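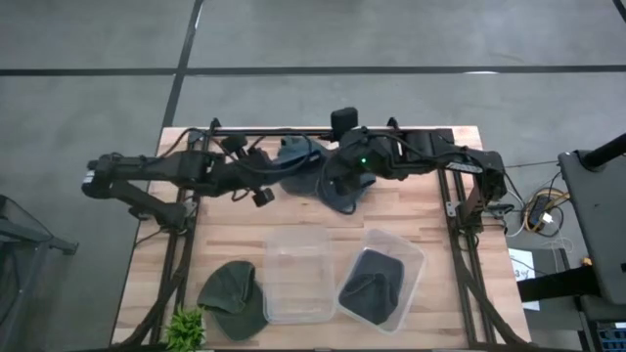

Notance Forum > Data collection > Soft objects

Caps into bins: how many demos before you stop?

brackenfold
January 21, 2018
We're teleoperating a single arm over a wooden table, three caps, two clear plastic bins. The task is to put caps in bins, which my niece managed before she could talk. We have 3116 demonstrations and the policy will now do the green cap nicely, provided the green cap is feeling cooperative. A crumpled one it treats like a dead bird. Hovers, thinks, goes home.

Do I collect more, or is something wrong with what I've got?

teapot_kinematics
What's your split between caps that start crown-up and caps that start as a heap? I'd bet your operators put them down tidily between episodes. People can't help it. We were brought up properly.

brackenfold
Just checked. 211 of them start crumpled. Oh dear.

teapot_kinematics
There you go then. It has learned hats. It hasn't learned laundry.

oddsock
Disagree, a bit. We had nearly the opposite ratio on Rarketti and still got the hovering. Ours was the operators hesitating. When cloth is bunched up under the wrist you can't see what the fingers have got hold of, so the person stops to think, and the model copies the stopping faithfully. It's very good at stopping now. Cut the pauses before you spend another week collecting.

brackenfold
But some of the pauses are real though? If I'm waiting for a fold to settle I'd want that kept in.

oddsock
Keep those. Bin the ones where somebody is plainly wondering about lunch.

mildly_torqued
Can I raise the clear bins. I hate clear bins. You see the table straight through the side, the camera sees the table straight through the side, and the arm goes for the wall with great confidence. Put coloured tape round the rims.

teapot_kinematics
Please don't. Then it learns tape, and you'll be taping bins until you retire. Leave them clear and move them about more between episodes. Turn one a little, swap them over, start with one already full.

mildly_torqued
I have been taping bins since December and I'm perfectly happy.

grollura_refugee
Used to do this on the Grollura set. What helped us was a rule for resets: pick the cap up, shut your eyes, drop it. Wherever it lands is where it starts, unless that's the floor. Also change operator every 10 episodes. Everyone has a favourite grab and by the afternoon they're all doing it in their sleep. One chap took every single cap by the brim and so did the model, for months.

brackenfold
Brim grabbing, yes. I've just watched a batch of mine back and I appear to be that chap.

oddsock
How many total are you allowed? Giáp stopped us at 3683 and said the disk was full. It wasn't.

brackenfold
No limit yet, only my wrists. Plan is eyes-shut resets, trim the lunch pauses, retrain on the same number with the tidy ones thinned out. No tape.

mildly_torqued
You'll be back for the tape.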